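핸드 그리퍼 데이터 수집 장비, 예산 짜고 주문하는 순서 정리

작년까지 장비 구매는 남의 일인 줄 알았는데요, 올해 제가 덜컥 맡게 되면서 엑셀 파일만 열 몇 번을 갈아엎었어요. 다음에 하실 분은 좀 덜 헤매시라고 적어 둡니다!
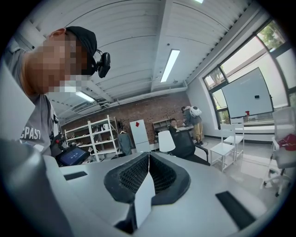 손에 드는 그리퍼와 모자에 다는 소형 카메라. 장비 목록은 작업자 한 사람 기준으로 뽑는 게 편해요.

이 글은 사람이 그리퍼를 손에 들고 시연 데이터를 모으는 작업을 새로 시작하거나, 이미 하고 있는데 자리를 늘리려는 분들 기준이에요. 로봇 팔 본체 구매는 결재 라인도 다르고 설치 조건도 달라서 여기서는 뺐어요.

1. 작업자 한 명이 쓰는 물건부터 적기

처음에 저는 "그리퍼 몇 대"부터 적었거든요. 그랬더니 나중에 케이블이니 거치대니 하는 게 줄줄이 빠져 있더라고요. 그래서 두 번째 버전부터는 작업자 한 명이 아침에 와서 장비를 꺼내고 오후에 정리할 때까지 손대는 물건을 순서대로 다 적었어요.

저희 목록은 이래요.

그리퍼 본체
손가락 패드 교체분
머리 쪽 카메라와 모자용 클립
녹화 상태를 볼 작은 화면
배터리와 충전기
저장 매체
케이블 (길이별로 따로)
운반용 케이스

모자 클립 같은 건 금액이 작아서 자꾸 빼먹게 되는데, 이게 없으면 그날 녹화를 못 해요. 꼭 별도 줄로 넣으세요. 케이블도 "케이블 일체"라고 한 줄로 뭉뚱그리면 견적이 업체마다 제각각으로 와서 비교가 안 됩니다.

2. 본품과 소모품 나누기

저희 쪽은 자산 등록이 되는 물건과 소모품의 예산 항목이 달라요. 아마 대부분 비슷하실 거예요. 그리퍼 본체, 카메라, 화면은 자산으로 넣고 패드, 클립, 저장 매체는 소모품으로 넣었어요. 배터리가 애매한데(저는 여기서 한 번 반려당했어요) 본체에 포함된 건 자산, 추가로 사는 건 소모품으로 정리하니까 통과됐습니다.

패드는 초기 수량을 넉넉하게 잡으세요. 표면에 무늬가 있는 패드는 다루는 물건에 따라 닳는 속도가 꽤 다르고, 한쪽만 갈면 양쪽 느낌이 달라져서 저희는 무조건 짝으로 바꿔요. 주문 단위가 낱개인지 한 쌍인지도 꼭 물어보세요. 저는 쌍인 줄 알고 시켰다가 절반만 받았어요ㅠㅠ

3. 견적은 같은 양식으로 받기

저희는 Kengate와 Irnden 두 곳에서 받았어요. Kengate는 묶음 가격으로, Irnden은 부품별로 보내 주는데 이걸 그대로 놓고 보면 뭐가 싼지 도무지 모르겠더라고요. 그래서 1번 목록을 빈 표로 만들어서 양쪽에 다시 보내고, 칸만 채워 달라고 부탁했어요. 이틀 늦어졌지만 비교는 십 분 만에 끝났습니다.

표에 꼭 넣을 칸은 단가, 수량, 부가세 포함 여부, 운송비, 납기, 보증 기간이에요. 해외에서 들어오는 부품이 있으면 통관 비용을 누가 내는지도 적어 달라고 하세요. 저희 최종 견적은 작업자 한 명분이 1,658달러였고, 여기에 저장용 서버는 들어 있지 않아요. 운송비는 97달러가 따로 붙었고요. 환율은 견적서 날짜 기준인지 입금일 기준인지 미리 합의해 두는 게 좋아요. 이것 때문에 품의를 다시 올리면 진짜 힘 빠져요.

4. 수량은 동시에 일하는 사람 수로

팀 인원수대로 사면 남아요. 저희는 교대로 들어가니까 같은 시간에 녹화하는 사람 수를 세고, 거기에 예비 2대를 더했어요. 예비가 1대면 하나가 수리 가고 하나가 펌웨어 말썽일 때 바로 막히더라고요. 반대로 패드나 클립은 장비 대수 기준으로 잡으면 됩니다.

5. 공간 비용도 같은 표에

이 부분을 제일 늦게 생각했어요. 장비만 딱 사 놓고 보니 둘 곳이 마땅치 않은 거예요. 방을 한 바퀴 돌면서 아래 항목을 메모해 보세요.

콘센트 위치와 멀티탭 길이
충전기를 올려 둘 선반
조명과 창문 위치 (낮에 빛이 세게 들어오면 블라인드 비용 추가)
의자와 작업대 높이
작업자끼리 부딪히지 않을 간격

특히 창문이요. 광각 카메라는 천장 조명이랑 창까지 한꺼번에 담는 경우가 많아서, 오전 녹화분과 오후 녹화분의 밝기가 확 달라질 수 있어요. 블라인드는 시설 예산으로 빼면 결재가 한 단계 더 붙으니까, 필요하다 싶으면 장비 주문보다 먼저 올리세요.

6. 일정은 뒤에서부터 거꾸로

저희는 4월에 첫 녹화를 시작하는 게 목표였어요. 그날을 적어 놓고 시험 녹화, 검수, 납품, 발주, 결재 순으로 거꾸로 채웠습니다. Lanton 프로젝트(저희 안에서 부르는 수집 과제 이름이에요) 때는 앞에서부터 채우다가 검수 기간이 하루도 안 남았었거든요. 받자마자 실전 투입은 정말 말리고 싶어요.

검수 때는 이 정도만 해 보셔도 큰 문제는 걸러집니다.

시리얼 번호와 납품서를 대조하기
그리퍼를 끝까지 열고 닫아 보기
카메라와 그리퍼 녹화를 같이 켜고 시간 맞는지 보기
배터리 하나로 끝까지 돌려 보기
파일을 옮기고 다른 컴퓨터에서 열어 보기

7. 수리와 다음 해 예산

Holovko는 저희가 수리를 맡기는 곳인데, 보증이 끝난 본체도 받아 줘요. 보증은 12개월로 계약했고, 끝나는 달을 달력에 바로 넣어 뒀어요. 보증 종료 전에 상태 애매한 장비를 한꺼번에 점검 보내려고요. 수리비 줄은 첫해에 0원이더라도 표에서 지우지 마세요. 지워 두면 이듬해에 왜 새 항목이 생겼냐는 질문을 받습니다.

그리고 교체한 패드 개수는 그때그때 적어 두세요! 벽에 종이 한 장 붙여 놓고 갈 때마다 날짜만 써도 내년 소모품 수량 근거로 충분해요. 저는 이걸 중간부터 적기 시작해서 앞 몇 달 치는 주문 내역을 뒤져서 맞췄네요.

빈 견적 표 양식은 조만간 정리해서 같은 게시판에 올려 둘게요. 배터리 항목 분류는 기관마다 규정이 다를 수 있으니 발주 전에 담당 부서에 한 번 물어보시고요.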